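Asking Good Questions: Handout for Session 5
By Zdislava Paulík, December

In the last session we spoke about what it means to search. Today we look at one special kind of search, in which you may only ask questions with the answer yes or no. A doctor works partly in this way, and also a mechanic, and also a librarian when the reader remembers only that the book was green.

The main idea is easy to say. Before the question you have a group of possibilities. After the answer you have a smaller group. A good question makes the group smaller in both cases, if the answer is yes and if the answer is no.

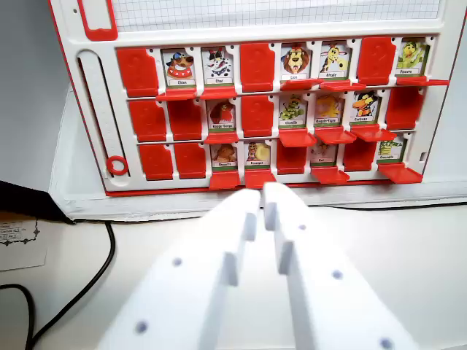
Fig. 1. Guessing game with 24 animals, names in French. Some flaps are raised, some are down.

Let us take 24 possibilities. If you ask "Is it the lion?", then yes finishes the game, but no leaves you 23. If your question divides the group in two equal parts, you have 12 after the first answer, whatever it is. Then 6, then 3. With 3 left you cannot divide equally, so you need one or two more questions. In total, 5 questions are always enough.

Exercise A. Do the same calculation for 300 possibilities. How many questions are always enough? Write down every step, please, also the steps where the number is odd.

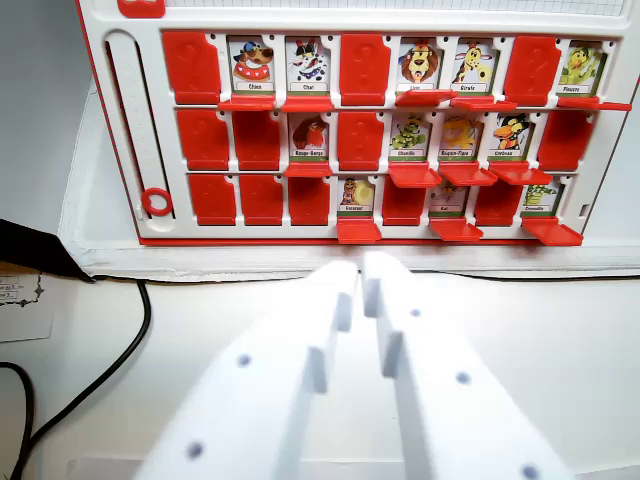 Fig. 2. Three rows of eight windows, twelve closed and twelve open.

Now the difficult part. To divide equally, you must know a property which half of the group has. In a list of numbers this is simple, you ask if the number is bigger than the middle one. With animals or people it depends on the words. "Is it big?" is a poor question, as two players can have different opinions about a dog. "Does it have spots?" is better, but we must agree first if stripes are spots.

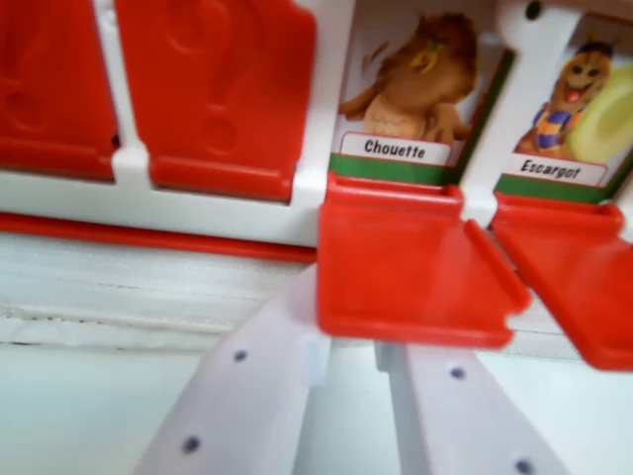 I recommend to write the properties in a table before you start. Put the possibilities in the rows and the properties in the columns. A column with nearly all yes, or nearly all no, will not help you much.

Also remember that the possibilities are not always equally likely. If a lamp does not work, first ask about the bulb. It is one possibility from many, but it is the most frequent one in my house.
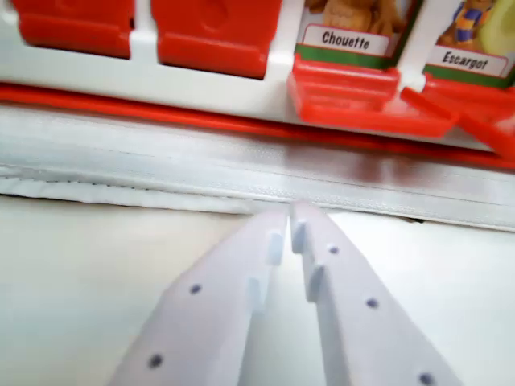

Exercise B. Choose 6 objects from your kitchen and make a table with 5 properties. Find the two columns which together divide the objects best. Bring the table on Saturday.

Comments

Arsalan Afridi: For Exercise A I get 9. My brother says 8, but with 8 you can only separate 256.

Zdislava Paulík: Nine is correct, Arsalan. Please show him the table of powers of two.

Darlene Petrenko: Can the kitchen objects include food? I have a good column for "must be peeled".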